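Gallery: Worktables and Study Furniture at the Mirnville Centre

The Mirnville Centre keeps a working collection of tables, desks and stands for use in its study rooms and workshops. Most pieces were bought for the opening of the Aguiar Wing; others came later from the former Ivelen reading rooms when these closed. The collection is in daily use and shows the wear that would be expected of it.

This page forms part of the furniture record maintained by the Centre's Rooms and Equipment Office. It is intended for staff who book rooms, for visiting tutors, and for members of the public who wish to know what is provided before they apply for a place. Entries are revised each December, after the annual inspection. Further pictures will be added as the remaining rooms are inspected.

Workshop tables, Aguiar Wing

The tables in this group have a pale grey working surface with a light wooden edge. They were chosen for general bench work and are wiped down at the close of each session. Smudges and light scuffs on the surface are recorded at inspection but are not treated as damage. Cuts, burns and lifted edges should be reported to the Office on the usual form.
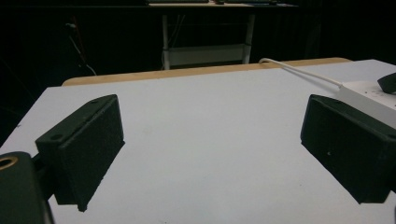

Power is supplied to the worktables by means of power strips. Users are asked to keep cables to the back of the table where possible and to leave the middle of the surface clear for work. Strips must not be joined one to another. Equipment brought in from outside should be declared at the time of booking, and the Office may ask to see it before the session begins.

Smaller desks and stands are kept nearby for keyboards and other items that are needed during a session but would take up room on the main table. They may be moved within the room, provided that they are returned to their places afterwards and that the doorway is left clear.

Replacement and repair

Repairs to edging and legs are carried out by Plarnetero under a standing agreement. Tables awaiting repair are labelled and should not be used. The furniture record now runs to 269 entries, of which the Aguiar Wing accounts for the larger share. Paper records for the Ivelen pieces are incomplete, and the Office would be glad to receive any early inventories or receipts.

Enquiries about the collection, including requests to borrow tables for events elsewhere in Mirnville, should be addressed to Femke Van Dijk, Rooms and Equipment Office. Loans are agreed for a single event only and must be requested in writing.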